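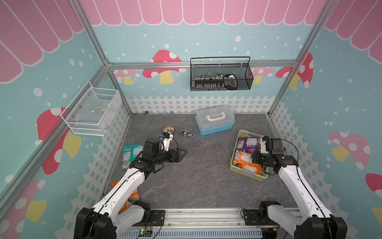
Rafferty Hutchins wants to know if you really need to split food from hardware, or can it all just go in the one tub. Split it, mate. Chippies that smell like thread sealant, no thanks. Quick version of how we sort the little corner, the one with the toadstool walls.

Clearing a mixed bench into baskets

What you need
One open basket for snacks. One box with a lid and a handle for hardware. Wire baskets on the rail for whatever's left. Ours came from all over, don't buy a matching set.

1. Snacks first
Chip bags, lollies, biscuits, anything in a packet. Straight into the open basket, big bags standing up, small ones down the front where you can see them. Don't squash. Check the dates while your at it — I found one from October. 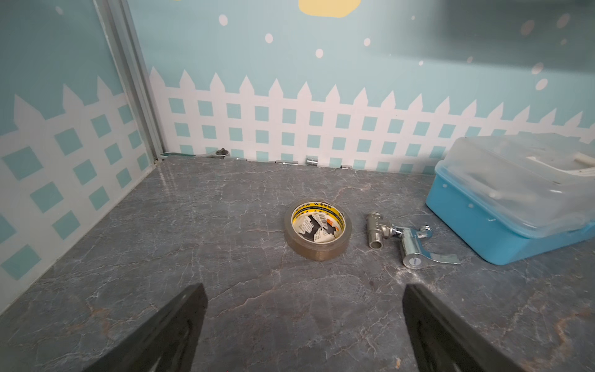
2. Then the metal
Tap fittings, latches, hose tails, tape. Clear a patch and put them all together before anything goes in the box, otherwise you'll pack it twice. Tape lies flat. Loose labels go in the bin unless you still need the part number. Heavy fittings at the bottom of the box, light stuff on top, lid on, check it clicks.

3. Tiny bits
Clips, odd little metal pieces, they always end up along the back by the wall. Run a hand along there. Zip bag or old tin, then in with the hardware. Unnur Østergaard uses a magnet, good for steel, useless for brass.

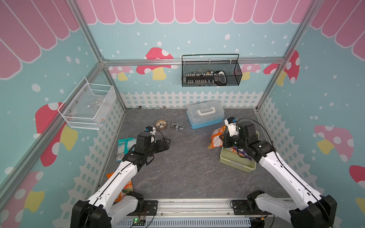
4. Wire baskets
Light things only. Anything small enough to fall thru the mesh goes elsewhere. Keep the heaviest one in the middle of the hook and don't stack past the rim. Had one come down with a jar in it once, 42 screws to pick up.

5. Wipe and put back
Damp cloth, dry cloth. Marble pattern hides crumbs so go over it twice. Snack basket goes back on the right, box at the back, handle up so you can grab it.

Set aside up to 31 minutes the first time. Now it's 7 for me, less if Mei Nguyen-Tran hasn't been through.

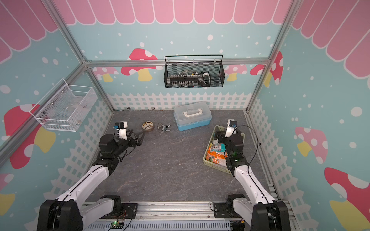
Keeping it that way
Empty the snack basket once a fortnight, shake the crumbs out. New fitting comes home, it goes in the box that day. If the lid won't shut, get a second box.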